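About Us

Hi, and thanks for clicking over to the page most people skip! I'm Sharon Langat, and I run Omstead Rentals, a small rental and property management office on the second floor over the hardware store in Noltadholm. We look after apartments, duplexes and a handful of single-family homes, and we've been doing it long enough that I know which buildings have the good water pressure.

I got into this by accident. I was renting a one-bedroom on Ostrowski Street and my landlord, Zbigniew Nowakowski, was driving three hours each way every time a faucet dripped. I offered to let the plumber in for him. Then I offered to show the place downstairs when it came open, and then he had a friend with a fourplex, and by the following July I was carrying so many keys that my coat hung crooked. So I took the licensing course, rented a desk, and picked a name (Omstead was my grandmother's side of the family).

These days we manage 200 homes. That sounds like a lot to me every time I type it. Most are within a short drive of the office, and the farthest are the townhomes out at Ninen Court, which have the best garages of anything we list and the worst cell service.
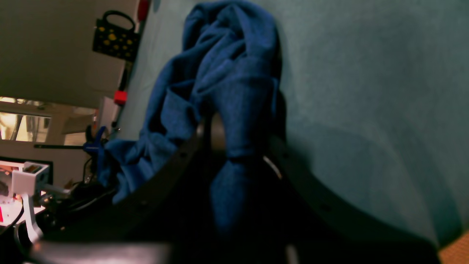
Szabolcs Kovács: I rented through you for four years and the thing I tell people is that I always got a call back the same day, even when the answer was no. My new landlord takes a week to say maybe.

Thank you, Szabolcs! (He put that in the guest book when he turned in his keys after a visit to the office, and he let me put it on the website.) Calling back is pretty much the whole business, if you ask me. A leak is a leak, fine, but a leak plus three days of wondering whether anyone heard your message is what makes people move out.

What we do for renters

We show you the real unit. If the one you want is still occupied we'll ask the current tenant for a time, and if that can't happen, we'll wait. I don't like model units, and I've never met anyone who moved into one. You'll get the lease by email before you come in to sign, so you can read it at your own kitchen table with a cup of coffee and mark it up with questions. The application fee is the same for everybody and we don't take one until there's a unit you want to apply for.

Pets are up to the owner, but I'll go to bat for a well-behaved dog. Cats too. We had a long talk with an owner last year about a tortoise and the tortoise won.
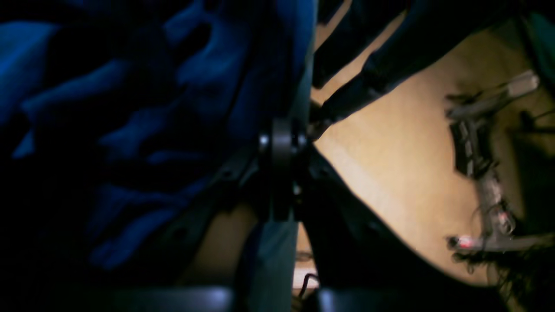
Omstead Rentals, Noltadholm

What we do for owners

Owners usually find us when they're tired. They inherited a house, or they moved for work and couldn't sell, and now there's a gutter hanging off and a tenant who pays on the ninth. We collect the rent, handle the repairs, do a walk-through twice a year and send you a statement you can read without a calculator. Any repair over the limit in your agreement gets a phone call first. We don't mark up the invoices from our contractors, and I'm happy to send you the originals.

Gangadharan Raju handles the books and the deposits. He came to us from a credit union and he's very, very careful, so if he emails you over two cents, please just answer him, it's easier. Savvas Nikolaidis does maintenance, which means he's the face most of our tenants know best. He keeps a truck full of parts for the older radiators in the Ostrowski Street buildings, because a few of those parts can only be had from one supplier and they don't hurry.
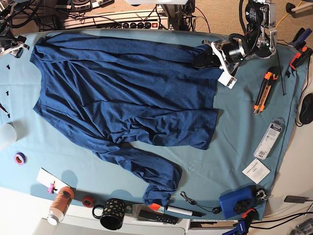 Savvas is also the one who talked me into the move-out checklist, and I fought him on it at first because I thought people would find it fussy. They love it! It's one sheet, it goes out 31 days before your lease ends, and it tells you what we look at and what we don't. Nail holes from pictures, we don't care. The inside of the oven, we care a lot. Most of our tenants get their full deposit back, and Gangadharan mails the checks himself.

A bit of news

We moved into the bigger office in April 2019, so if you remember us as the one desk behind the stairs, come see us. There's a proper table for signing now and enough chairs that a family with kids can all sit down. Parking is behind the building, and the spaces nearest the door belong to the hardware store, so please leave those open.

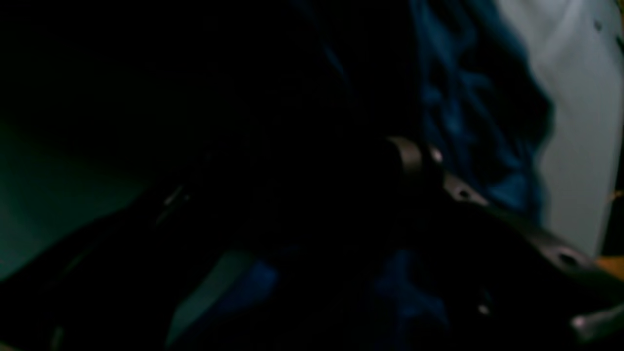
We've also started a waiting list for the two-bedrooms at Ninen Court, which go fast every summer. It's free to get on it and you can say no when your turn comes and keep your place for the next one. Call the office or stop by and ask for me. If I'm out showing a unit, leave your number with Gangadharan and I'll call you back before the end of the day.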